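Search tips, recipes, how-tos
Search
Last updated 9/26/20
6 min read

Running a ward meeting out of your living room

When our branch lost the use of the hall on Dusdale Road in April, I said we could meet at my place until something else came up, and I've been hosting ever since. Some of our gatherings are political in the grand sense (who we're backing for council, what we think of the bus cuts) and some are four people stuffing envelopes and complaining about their knees. Either way, a house has to be got ready for it, and I've picked up a few habits that might save you some bother if you've offered up your own front room.

Start with the leaflets, as they take up more space than you'd ever believe. Ours come from the printer in boxes of 240, and the first time I stacked them in the hallway, where they soaked up the damp from everyone's raincoats and curled like bacon. Now they go on a shelf, flat, with a sheet of cardboard on top and a heavy dictionary on that. If yours have already curled, turn the whole bundle over and leave it weighted for a night or two. Don't iron them! I tried, and the ink came off on the ironing board cover.

For folding, a bone folder from a craft store is lovely, but the back of a dessert spoon does very nearly as well. Fold in batches of 20 and put a rubber band around each one, and whoever is doing the long streets can just grab two bundles and go. Wide rubber bands are best. The thin ones cut into the edges.

Envelope glue is the next thing. Please don't lick them, any of you. A damp sponge in a saucer is what my mother used when she did the mailings, and I've never found anything better. Wring it out well, or the flap cockles and won't lie down. Ysaline Lebrun brings a little paint roller for hers and gets through a box in no time, though I find it drips on the tablecloth.

Yard signs want a bit of care too, if you'd like to see them through more than one election. Wash them in the bathtub with warm water and a squirt of dish soap, using a soft cloth, and let them dry standing up before you stack them. Cooking oil on a paper towel will shift the gummy marks left by tape. Wipe the wire stakes down as well, and keep them in a bucket of dry sand in the garage, points down, which keeps off the rust and saves your ankles.

Now, seating. You'll always be short of chairs, and people are very good about perching on the arms of things, but a meeting that runs past an hour is hard on the back and harder on the temper. I borrow folding chairs from Gun-woo Ryu next door and put them nearest the door, for the ones who have to leave early for a shift. The soft seats I keep for anybody who's been out knocking on doors all afternoon. They've earned it.

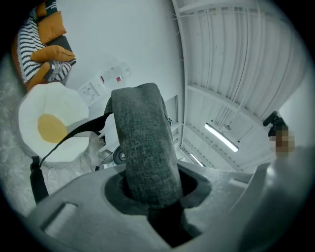 Put a washable throw over anything upholstered before people arrive, and tuck it well down behind the cushions so it doesn't ride up during the treasurer's report. A busy pattern hides more than a plain one. Coffee comes out of cotton if you get cold water on it right away and follow with a dab of white vinegar, and ballpoint ink (we get a lot of ballpoint ink, what with the sign-in sheet going around on people's laps) will usually lift with rubbing alcohol on a cotton ball. Blot, don't rub, and try a hidden corner first.

Coffee for a crowd is simpler than it looks. I make it in the big pot ahead of time and pour it into two thermos jugs – one regular, one decaf, with a bit of red yarn tied to the handle of the decaf. Nobody at our meetings has ever turned down banana bread, and it slices much more neatly the day after baking.

Last of all, the minutes and the sign-in sheets. They have people's addresses on them, so they shouldn't be lying around on your kitchen counter with the grocery coupons. Mine go in an accordion file in the linen closet, labeled by month, and anything we no longer need gets torn up small and goes under the tomatoes as mulch, once I've picked out the staples. A magnet on a string is handy for that job.

Search this site
Enter keywords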